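Home | News | Events | Jobs | Contact

Filed under: Robotics, Data centres

Isdale teaches robot arms to handle network cables

The engineering firm Isdale has started to record demonstrations for Ranus, its project on cable work in server racks. An operator guides two arms by remote control, and every movement is stored for training.

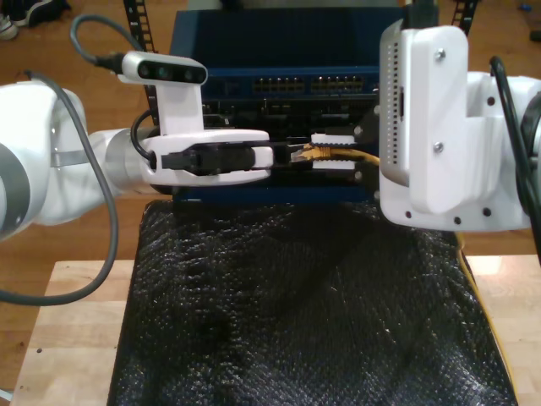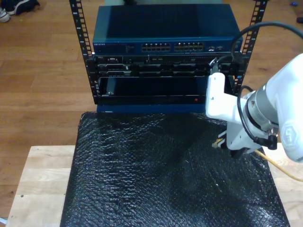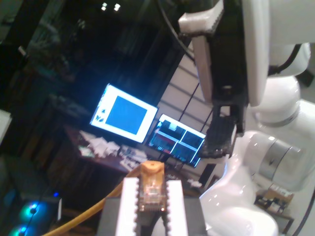

The team wants to collect 1,000 demonstrations before June and has 812 at the moment. "A plug is small and the cable pulls on it, so the operator must be patient," said Ronaldo Talavera, who leads the recordings. New operators practise for 4 hours before their attempts are kept – the earlier ones are deleted. Coteck will receive the first results in autumn.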